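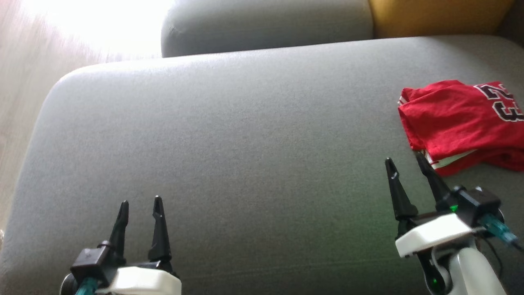
Bawa sofa in grey weave, with the mustard scatter cushion and a folded red number 23 jersey on the seat.

Bawa three-seat sofa
by Catard

Price: £900
Delivery: 30 working days
Also in the range: armchair, footstool, corner unit

We've wanted a proper everyday sofa in the range for ages, and the Bawa is the one we kept coming back to. It's deep, it's soft without swallowing you, and the seat is broad and flat enough to be useful when you aren't sitting on it. If your sofa is also where the clean washing gets folded, where the homework gets done and where somebody's sports kit waits to go upstairs, you'll see the appeal straight away.

The seat

Most sofas at this size have seat cushions that dome in the middle. They look lovely and plump in the showroom, then everything you put down slides off towards the gap. The Bawa's cushions are filled with a firm foam core and wrapped in a thinner layer of fibre, so the top stays level while the corners stay rounded and soft to lean on. You can stack folded T-shirts on it. You can lay a jersey out and fold the sleeves in without it sinking. I have eaten more than one tray supper on mine and the peas stayed where they were!

Seat depth is 58 cm, measured from the front of the cushion to the backrest. That suits most people sitting upright with their feet on the floor, and with one scatter cushion behind you it suits shorter legs too. If you like to curl up sideways, take the scatter cushion out and you get the full depth back.

The backrest cushions are loose and made in the same fabric as the seat, with rounded ends to match. They can be turned back to front, so you get two faces to wear in before anything starts to look tired.

The fabric

The grey is a fine weave called Westine and it's a really good grey. On the swatch card it can seem a bit flat, so do ask for the larger sample and stand it near a window. In strong daylight you get a slightly mottled look with paler flecks running through, and in the evening it settles down to something darker and calmer. It sits very well on a pale wooden floor. It's also kind to crumbs and fluff, which on a plain dark fabric would shout at you from across the room.

All seat and back covers zip off. Wash at 30 degrees, inside out, with the zips closed, and dry them flat or over a rail. No tumble dryer, please – the weave will forgive you once but not twice. Put them back on while they're just the tiniest bit damp and they ease over the corners much more readily. For a spill, blot first with a dry cloth and then use cool water and a drop of washing-up liquid, working from the outside in.

One word about red kit. New football and basketball tops can let go of a surprising amount of colour in the first few washes, so make sure they're bone dry before you pile them on any light or mid-toned upholstery, ours included. Once they're dry, pile away.

The mustard cushion

Scatter cushions are sold separately, and the mustard is far and away the favourite. It's a warm ochre shade, closer to the colour of English mustard powder than to lemon, and against the grey it does a lot of work for one small thing. We tried teal and we tried a dusty pink, and they're both on the swatch card if you prefer them, but the mustard is what I have at home. One looks right on the two-seater, and two on the three-seater, both at the same end if you ask me.

Covers for the scatter cushions wash the same way as the sofa covers. Do the first wash on its own.

Putting it together

The Bawa arrives in two boxes, with the cushions vacuum packed in a third. Screw the feet in first, join the two halves of the base, then drop the cushions in. You'll want two people for lifting the base and one person for everything else. The cushions need a full day to come back to shape. They look rather sad at first and the corners may be pinched, so give them a good thump on each side and leave them be.

Measure your doorways before ordering. The larger box goes through any standard internal door, but tight turns at the top of a staircase have caught people out, and we would much sooner talk it through with you beforehand.

Looking after the shape

Swap the seat cushions left to right every month or so. Plump the backs when you think of it. If the family has a favourite end (ours does, and so does yours), swapping makes more difference than anything else you can do. Keep the sofa a hand's width from a radiator, and if it stands in full sun for a good part of the day, draw a curtain across now and then, as all dyed fabric fades sooner or later.

What goes with it

The Wanico footstool is the same height as the seat, so you can push it up against the front and make a daybed, or use it as an extra surface on a big folding day. It has storage under the lid and comes in the same grey or in the mustard. The Bawa armchair shares the rounded corners and has a slightly shallower seat.

A few notes from customers

"Bought for a narrow front room with two teenagers in it. The flat seat is brilliant. I fold everything there now and the ironing board has gone in the loft." – Mudassar Marwat

"Lovely colour, firmer than I expected for the first fortnight and then just right. Bought the mustard cushion afterwards and wished I'd ordered them together."

"Covers washed fine. Getting the back ones on again took some muscle."

Product details

Product code: 528
Seat depth: 58 cm
Cover: Westine weave, grey, removable
Seat filling: foam core with fibre wrap
Back filling: fibre
Care: 30 degrees, no tumble drying
Scatter cushions: not included

Swatches are free and go out by second-class post. Spare sets of covers can be ordered at any time using the product code, and the next batch of armchairs in grey is due in December.

Page last updated 11 October 2024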